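Part 3: Marking out the breakfast table

I do this before any food comes out, and it saves me a lot of shuffling later.

1. Cover the whole tabletop with brown kraft paper. Smooth it from the middle — a few creases won't hurt.

2. Run two long strips of dark blue tape across, one in the upper half and one lower down.

3. Add your up-and-down strips. Mine wander a bit, and I patch with short pieces when the roll runs out.

4. Put the tray at the top centre, the plate in the middle and the cutting board on the right. 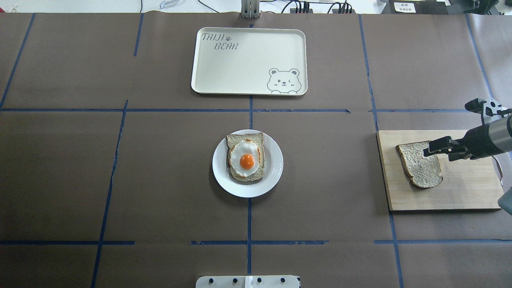 Fig. 8. Tray, egg on toast and spare slice in their spots.

Note: I leave the tray empty at this stage. Any rimmed one will do (I'm fond of the winking bear).

5. Egg goes on the toast, second slice on the board. Don't fuss if it sits crooked!

Caution: peel the tape slowly when you pack up, and never cut bread straight on the paper. I went right through mine in July and had to re-cover the lot.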